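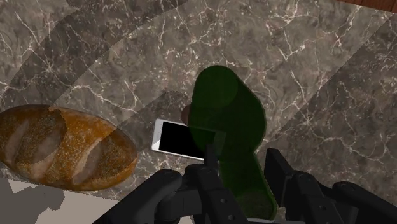

## Clearing a counter with the Sadow arm: tips after five weeks

I've had the Sadow countertop arm from Molefe on loan since the spring, and most of my playing has been in the practice kitchen that comes with it. You set up a counter on screen, put your own kind of clutter on it, and let the arm work through the mess before the real one ever touches your glassware. I love this part! A green bottle, a phone and a big scored loaf on dark marble is pretty much my kitchen at six o'clock, so that's the counter I keep going back to.

The full kit is $579 with the two-finger gripper and the practice software. Here's what I'd pass on to anyone starting out.

### Bottles

- Start with the bottle. It's usually the tallest thing out there, and every other move gets easier once it's gone.
- Set the grip to "glass" before you set the height. Do it the other way and the height resets – I lost a whole evening to that one.
- Look straight down before you close the fingers. In the overhead view a bottle can cover part of whatever is next to it, like the end of a phone, and a nudge sideways is all it takes to push that along too.
- Dark green glass is harder for the software to outline than clear plastic. Turn the outline setting up to 5 and leave it there.

### Phones and other flat things

Flat things on smooth stone are the weak spot. The fingers want something to close around, and a phone doesn't give them much. Slide it to the edge of the counter first using the "drag" move, slowly, then grip the part that hangs over. For a real phone I just pick it up myself (I'm brave, but not that brave).

### Bread

Grip a loaf across the short side, near the middle, and use the softest setting. A crusty loaf holds up fine. Sandwich bread gets a waist. If you bake, brush the loose flour off first, or you'll be cleaning the finger pads with an old toothbrush like I do.

### Marble and busy counters

Heavy veining confused my practice runs until I found the "plain surface" switch, two menus down under Lighting. It tells the software to ignore pattern in the stone. Wonderful little switch, terrible place to put it!

### Care

- Wipe the pads with a barely damp cloth. No dish soap, it leaves them slick.
- Molefe says to check the finger screws every 3000 grips. I check mine whenever I descale the kettle.
- Spare pads come in packs of 2. The Nallodstead store in Zaltville had them on the shelf in April, and they also ship.

Next up for me is mugs, handles and all. The handle setting is still marked as a trial, and so far it works best with the handle turned toward the arm.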